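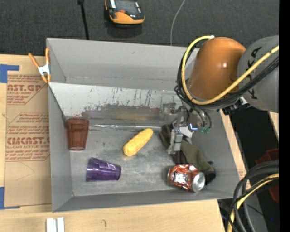
Photo: Genowefa Sowa / Woltulside

Your questions about the sorting arm

Is the arm taking my job?
No. I've worked the returns bench for 11 years and I'm still on it – only now the arm does the picking out of the grey bins and I do the checking. My back is delighted!

What can it pick up?
Cups, crumpled cans, bits of cloth, that sort of thing. Soft stuff is what we get asked about most, so if it fumbles one, tell Leszek Górecki (the other Leszek does rotas).

Do I need training?
Yes, one morning with Hakim Krishnan, paid. You'll learn the stop button first and the screen after that.

Will my hours change?
Lates are gone on the bench from August, earlies stay as they are. If that mucks up your lifts or childcare, ring me on extension 576 and we'll have a natter.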